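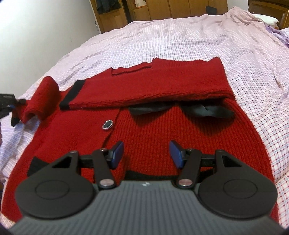
Trasoditz College
Department of Textile Studies
Module 1449: Knitted Fabrics and Their Care
Handout 2: Rib structures, yarn and shape retention

Purpose of this handout

This handout supports the second lecture of the module. Students should read it before the practical session and bring a copy to the workroom.

1. Plain and rib fabrics

A plain weft-knitted fabric has face loops on one side and reverse loops on the other. Its two surfaces differ in appearance, and a cut piece will curl at the edges. In a rib fabric, face and reverse wales alternate across the width. The simplest form is 1x1 rib, in which one face wale is followed by one reverse wale. A 2x2 rib has pairs of wales and gives a deeper, more visible ridge.

The ridges close together when the fabric is relaxed. It is this closing that gives rib its high widthways stretch and makes it suitable for cuffs, welts and neckbands. Rib may also be used for the whole body of a garment, as in many cardigans. A cuff may be knitted in a contrasting colour, such as black against red, without any change to the structure.

2. Yarn

The recovery of a rib depends on the yarn as well as the loops. Wool has a natural crimp and returns well after stretching. Cotton has little elasticity, and a cotton rib may widen permanently at the cuff. Blends are common. The Imska sample in the departmental collection is 80 per cent wool, and students will compare it with the Pramanik sample, an all-cotton rib of similar weight.

3. Washing and drying

Knitted garments should be washed according to the care label. Water should be pressed out and the garment never wrung. Heavy knits should be dried flat, as hanging places the weight of the water on the shoulders and lengthens the body.

4. Folding and storage

Fasten the front, lay the garment flat and fold each sleeve across the body before folding the length. Folds should be changed from time to time during long storage.

Preparation for the practical

Read page 26 of the Zallanwood workbook and complete the table of wale counts. Samples must be measured in the relaxed state. Completed tables are to be handed in at the start of the session. Late work will be accepted only with the agreement of the module tutor.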